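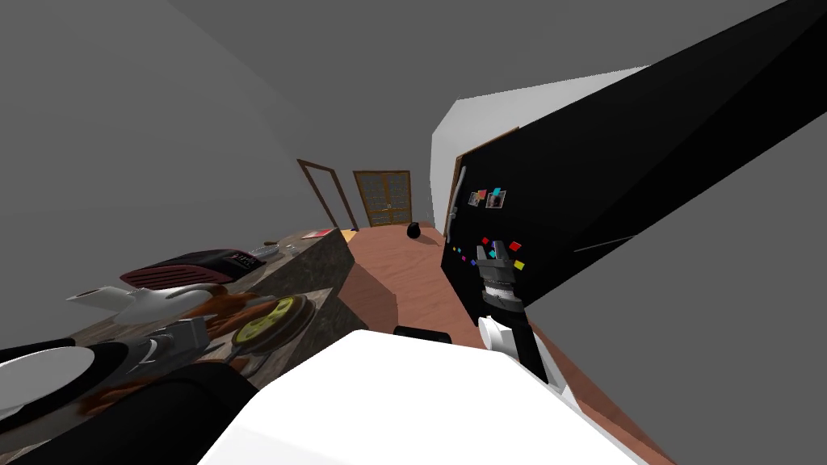

Posted by the author in Gadgets & House Stuff | 239 comments

So my sister-in-law sent me one of those "the robots are coming for your dishes" articles again on Friday, and I have been stewing on it ever since. I want a robot that does chores. I want it badly! I have two kids, a dog who sheds like it's his job, and a kitchen counter that I clear every night and that fills itself back up by breakfast. If a machine could deal with that counter I'd sell the car.

But every time I go looking at what these things can do right now, I come away with the same feeling I had about flying cars when I was ten.

The kitchen up top is a simulated one, by the way, all computer-rendered, robot included. A lot of the practice happens in make-believe kitchens like that, which I didn't know until last year (I pictured rows of robots in a warehouse, dropping plates). It makes sense when you think about it. A pretend toaster costs nothing to knock on the floor. And I love that somebody bothered to give the fridge magnets! Mine is so covered you can't tell what color it is.

Look at that counter, though. Toaster, remote control, some kind of white appliance lying there, a thing with a yellow-green lid. That's my counter. Why is there a remote in the kitchen? There is always a remote in the kitchen. A person walks in and knows without thinking that the remote goes back to the couch and the plate goes in the sink. I don't think the grabbing is the hardest part for a machine, I think it's the knowing where stuff lives. In my house even my husband hasn't got that one down and he's had eleven years of training.

I did some homework for this post, meaning I stayed up too late reading. There's a home helper called the Kundon that has a waiting list, and the forum for people on the list has 2,649 posts in it, and I read way more of them than I should have. Most are people asking when it ships. The few who got to try one at a demo say it folded towels nicely and then took forever over a T-shirt. One woman said she'd timed it and could have done the whole basket and had a coffee. I believe her.

Then there's the shop-floor side, which is where my brother comes in. He works at Lau, where they pack bathroom fittings, and they've had an Oltis arm on one of the lines since September. He says it's great. It picks up the same box and puts it in the same spot all shift long, and on its best day it did 1,174 of them. The day after, it did 1,161, and he said everybody on the line teased it for slacking. But put a box down crooked or use the old tape with the shiny finish and it stops dead and waits for a human. That's a machine with one job in a place set up just for it. My kitchen is not set up for anybody, including me. 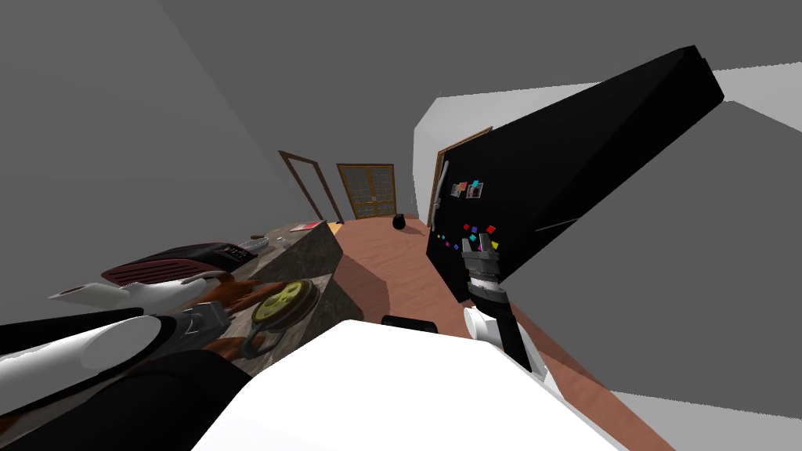 Page last changed: Friday, 9:40 p.m.

OK, same kitchen again, and now look at the hand. Two short fingers, right up close to the fridge door and those little magnets. I've been thinking about fridge magnets more than is healthy. Picking one off is such a nothing task for us. You get a fingernail under the edge, you pull, done, and you're talking on the phone the whole time. With two stubby fingers and no fingernails I'd be hopeless at it. Try it with oven mitts on, I did, and I knocked the dentist card under the stove.

A couple of you asked in the comments what I'd pay, and whether I'd settle for the smaller Skindow thing that only wipes counters. Maybe? But it wants the counter clear before it starts, and clearing is the chore! Wiping takes me two minutes. If I've already moved the toaster and the pan and the mystery mail, I'm holding a sponge by then anyway.

So my answer for my sister-in-law is: factories, yes, for the boring same-every-time jobs, and good, because my brother's back is thanking them. Homes, not yet. I'd guess my kids will have one in their first apartments and will complain about how it loads the dishwasher.

If any of you have had one of these in your own house for more than a week, please write and tell me what it did on laundry day. I want the bad parts too.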